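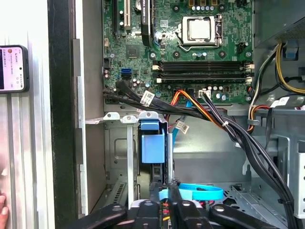 Teaching an arm to work inside a PC case: bench tips

Posted November 21, 2025 by Jovita Arellano

Computer towers are awkward to teach in. There is sheet metal on three sides, cables wherever you want to put a finger, and parts that only move one way. These are the habits we have settled on for leading the arm by hand and for driving it from the remote.

Before you start

Unplug the tower and hold the power button in for 10 seconds. Lay the case so the open side faces the arm and block it so it can't slide. Tape the feet down if you have to.

Look at the cables first. Thin SATA cables spring back into loops, and a loop in front of a drive cage will catch a finger on the way out. Tuck it or leave it, but keep it the same for the whole batch. If you want variety, move the cables between batches and write down what you moved.

Leading by hand

Hold the arm above the wrist, never by the fingers. Go in slowly, stop a finger's width short of the part, then close. That short stop makes the recording much easier to trim later.

Start with big, stiff targets. A plastic drive handle is a good first lesson. Memory latches are a bad one. Save the power connectors for last, and pull on the plug body, not the wires.

Driving by remote

Turn the speed scale down to 35 percent once the fingers are past the edge of the case. Watch the wrist view for the grip and look up at the case for everything else. Guadalupe Magaña drives standing, and her runs have fewer bumps than mine — I sit too low to see the bottom of the cage.

If you scrape the case, finish the run and tag it. Don't back up and try again in the same recording.

Take a break after 2 batches. Tired hands teach tired motions, and the arm copies all of it.

Share (10)
2 comments

Flurkico: Do you leave the graphics card in? Ours gets in the way of the wrist.

Valdebenito: We pull ours for the first batch and put it back for the second. Thanks for the speed setting, I had been running at full the whole way in.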